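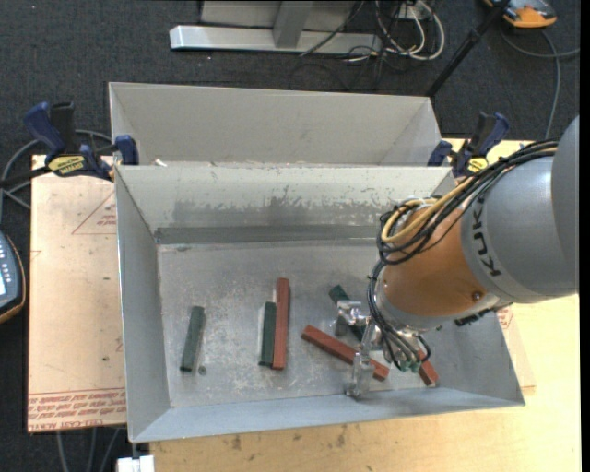
How do I find the feast day of a saint who is missing from my parish calendar?

Start with the Roman Martyrology, which lists saints by the day they are remembered, then check the calendar of the saint's religious order or home diocese. Most parish calendars print only the days kept by the whole Church or the whole country.

Before you search

Write down every form of the name: baptismal name, name in religion, and any Latin or local spelling. An Irish saint may appear under 2 or more spellings, and the index will usually carry only one of them.

Step 1. Look up the date of death. Many feasts fall on that day. If the day was already taken by a higher feast, look at the days just before and after it.

Step 2. Open the Martyrology at that date and read the whole entry. Lesser-known names stand near the end.

Step 3. Check the order's own calendar. A Carmelite or Dominican saint may have a full memorial there and nothing in the general calendar.

Step 4. Check the diocesan calendar. Dioceses often keep founders and local martyrs on a day of their own.

Step 5. Compare editions. Some feasts were moved in the 1969 revision, so an old missal and a new one can both be right for their time. Record the edition next to the date.

If two dates remain

Enter both on the card and mark the current one. Áine Moriarty's index of 200 saints uses a plain "c" for current and "f" for former. In her December section, 21 entries carry both marks.

For a Mass or public prayer, follow the calendar now in force in your diocese. For private devotion, either date may be kept.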